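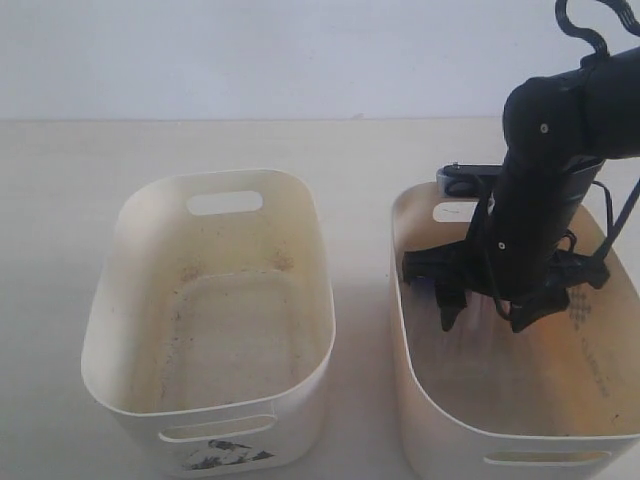
Fig. 4-1. Storage bins, side by side, handle cutouts at the short walls.

Print this page | E-mail this page

4.2 Preparing used bins

This section applies to white plastic bins taken back into service in a Lutia storage set. Bins supplied new in the Hillen carton do not need steps 3 through 6.

1. Clear a flat tabletop near a wall. Set two bins down with their long sides parallel. Leave a strip of tabletop between them so that the walls do not touch.

2. Turn each bin so that one handle cutout faces you and the other faces the wall.

3. Empty the bin and tip out loose specks. Wipe the floor, then the raised ridge that outlines it. Dirt collects along the ridge and in the corners.

4. Wash with warm water and dish soap. Use a soft cloth on the inner walls. For marks low on the end walls, hold the cloth in place for a minute before wiping.

CAUTION: Do not use scouring pads, steel wool or solvent cleaner. Scratched plastic takes up stains faster.

NOTE: Yellow or tan discoloration of the walls and floor may remain after washing. It does not affect use for dry goods. Do not store unwrapped food in a stained bin.

5. Remove old labels from the outside of the end wall. Soak torn remnants with a wet cloth, then lift them with a plastic scraper. Work away from the handle cutout. Rub off leftover glue with cooking oil and wash the area again.

6. Dry the bin with a towel and leave it upright until no water remains along the ridge.

7. Run a finger around the edge of both cutouts. Discard the bin if an edge is cracked or sharp.

8. Apply the new label below the near cutout. Use label sheet 376 for household items and sheet 742 for tools. Press from the center outward.

CAUTION: Do not lift a loaded bin by one cutout. Use both, and keep the bin level.

9. Enter the bin on the storage list (form 783) before filling it. Put heavy items on the floor of the bin first. Keep the contents below the cutouts.

NOTE: Printed markings inside a bin may fade with washing. Copy any you need to the storage list before step 4.

For shelf placement, see 4.3.

Section revised Apr 24, 2025. Text: N. Donati. Checked: E. Bite.

Print this page | E-mail this page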